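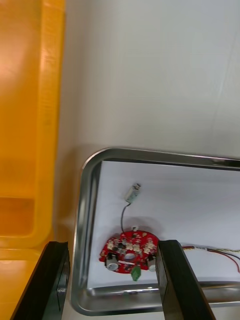

## 5. When the gripper won't let go (fault 134)

I've set up a fair number of these Sidico arms now, and fault 134 is the one that has caught me most often, so it gets its own section. The fingers come down on a part, close, and then just stay there. The screen says "release timeout" and the arm sits and waits for you.

**Caution:** don't pull the part out by hand! The fingers can still be holding force even though nothing is moving. I did this once in April, on the Plukavine cell, and got a pinched thumb plus a torn connector for my trouble.

1. Press the stop button and wait 90 seconds. It feels like forever, but the drive needs that long to bleed down.
2. Look at where the wires go. With small boards and motors, a loose lead can slip between a finger and the part, and then opening the fingers drags everything along with it. If you see one caught, leave it alone until step 4.
3. Switch the wrist to manual on the pendant (Service > Gripper > Free).
4. Hold the part down with a plastic spudger and open the fingers one click at a time. Five clicks is usually plenty.
5. Move any caught wire clear, then jog the arm straight up. Straight up, please – a sideways jog will take the tray with it.
6. Check the finger pads for nicks and bits of solder. Wipe them with a dry cloth.
7. Clear the fault and run the empty open/close test before you go back to auto.

**Note:** if you line your tray with paper, make sure it lies flat. A raised fold can fool the height check, and the arm then thinks it has touched the part when it hasn't. You'll get fault 189 for that one, and the fix is to flatten the sheet and home the arm again.

**If 134 comes back right away:** the release spring in the Bumex gripper is my first suspect. Older grippers shipped with the short spring, and it gets lazy. Swap it for the long one (see the spares list) and redo the force setting from section 3. I used to just turn the closing force down and carry on, and I dropped a whole lot of motors that way, so please do the spring.

Still stuck after the swap? Leave the arm powered off, hang the tag on the pendant, and send the fault log to Oyelaran support.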